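Stindden bench arm - setup and care

Small black arm on an orange base, sold as a cell with the letter cubes, sticks, small blocks and the open box. Comes with the sim scene so you can check a setup before bolting anything down. Pictures on this page are sim renders, same task set.

Part no. 1673. Price 199 for the spares kit, arm quoted separately, ask.

Fingertips

Two fingers, angled in, they meet at the tips. Set the closing gap on a cube first, never on a stick. Letter cubes are the right size for it. Close slow, stop when the cube sits square, save that as your zero. If it twists, one finger is ahead of the other. Back off both screws and start over. 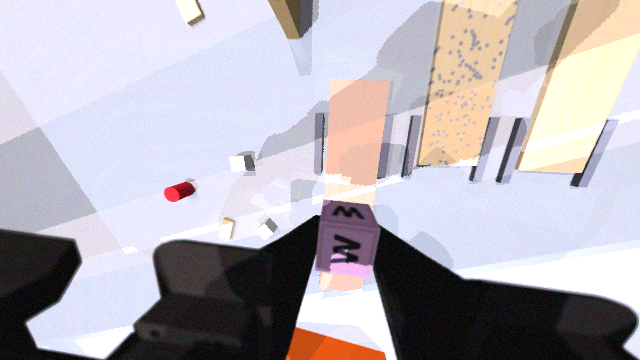
Base and mounting

4 screws, supplied. Snug them in a cross pattern, then go round again. Thread lock not needed on the Stukon plate, do use it on anything else. Cable out the back with some slack or the elbow will pull on it.
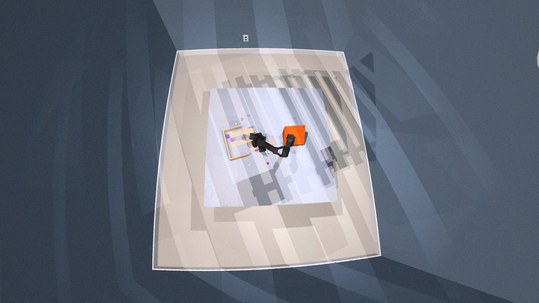 Reach is what most people get wrong on the first layout. Measure from the base block out to the work, with the elbow bent, not straight. In the layout shown the base is right of center on the mat, the wooden frame is at the left with its open side to the arm, and the gripper gets to the ends of the planks with the elbow still folded. Copy that if unsure. Re-teach home after any move of the base, even a small one.

Elbow and wrist

Wipe down every 40 hours of running. Dry cloth, no solvent on the joints. Play in the elbow is almost always the clamp screw, not the gear, so check that before you order a gear. Wrist housings come off for acess, keep the screws apart, they are diffrent lengths.
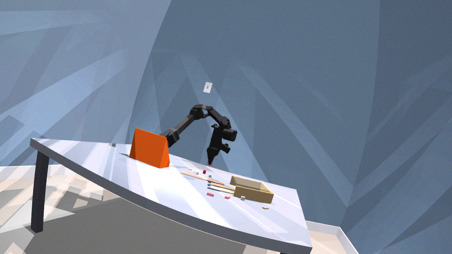 Down-pointing picks need the wrist checked for droop. Park it over the table, power on, leave it roughly ten minutes and look again. Pose to use is the one in the render, elbow high, forearm dropping, gripper straight down with the fingertip just over the surface. Clear a spot under the tip first. If it sags, new wrist belt (Brosov type, in the kit).

Spares kit: fingertips pair, wrist belt, clamp screws, base screws. Munteanu cables sold on their own.

Repairs: Relu Avram, workshop. Put the serial in the subject line pls. Page updated May 2021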